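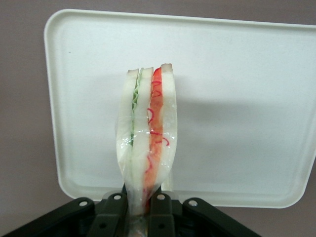
Slide 1. A wrapped sandwich held in a two-finger gripper, white tray behind.

Larow > Talks and Briefings > Speaker Notes

About Programs Talks Publications Contact

March
By Divina Galang, Larow

Can Machines Do the Chores Yet? Notes for the Atalport session

Slide 1. Opening

Thank the hosts and introduce Nestor Pangilinan, who will take the technical questions at the end. Leave the slide up while people find their seats.

The question put to us was whether machines can do household and shop-floor chores. Our position is that they can do a number of single steps, under conditions that someone has arranged, and that very few can do a whole chore from start to finish. The talk is mainly concerned with that gap.

Point to the lower part of the sandwich. The wrap is pinched into the gripper and the base is compressed between the fingers. The bread is upright and the filling is still between the slices. Ask the audience whether they would accept this item at a counter. Wait for a show of hands before going on.

Slide 2. Why soft goods are hard

A carton has the same shape every time it is picked up. A sandwich in plastic film does not. The film is shiny, which troubles many cameras, and it folds differently on every item. Bread gives under light pressure and does not always spring back. A grip firm enough to hold the item may also mark it.

A person at a packing table settles this by touch and seldom thinks about it. A machine must be given a force limit, a sensor or a great deal of practice, and often all of these together.

(If asked about suction: it works well on flat, stiff packaging. Loose film is a poor surface for it. Refer details to Nestor.)

Slide 3. What we asked of the Szekeres line

Renato Macapagal's group set out 54 food handling tasks drawn from a small commercial kitchen. Each was scored in full, from the item's starting place to its finished place, with no help from staff. The group judged 18 of them ready for daily use. Most of those involved rigid containers in known positions.

Read the numbers slowly. Do not call the result a failure. The kitchen manager, Analyn Enriquez, has kept the line in service for those tasks and has moved staff hours to assembly and cleaning.

Slide 4. The home

Homes are harder than kitchens of this kind. Drawers differ, lighting changes through the day, and things are left on the floor. The Rarnska household study, led by Jennylyn Tolentino, recorded nearly 200 requests from residents. Clearing a table and putting away groceries came up most often. Both require handling soft, wrapped and fragile items in one continuous job.

Slide 5. Advice to members

Members considering a purchase should ask to see the full chore performed with their own goods. They should ask how often a person steps in, and who pays for damaged stock. A trial of 3 months is suggested before any change to staffing.

Return to Slide 1 for questions. Copies of the scoring sheet are at the side table.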